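Contents | Previous | Next | Index

Chapter 12
The Last Mile and Other Long Distances

A gift order is a promise made by one party, paid for by a second and kept, with luck, by a third. The customer sees only the first of these. This chapter is about the third.

Consider Closden, a market town with one florist, two bakeries and a firm belief that street numbers are for other people. Trastgate, an online gift seller, listed Closden among its 418 delivery towns for years before anyone ordered a cake there. When an order came in one February, the firm had to find a baker, a driver and the house, in that order. 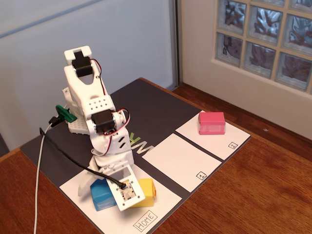 Miettinen, whose bakery took the job, recalls that the cake was the easy part, and that the address read "behind the old bank," in a town with three old banks. The fee for the whole affair was 27 dollars. Finding the door used up most of it.

Sellers handle such towns in one of two ways. Some ship from a central warehouse, as Flareck does, and leave out anything that melts or wilts. Others pass the order to a local shop and hope its idea of "a dozen red roses" includes red. Section 12.1 compares the costs of each. Section 12.2 deals with refunds, and is longer.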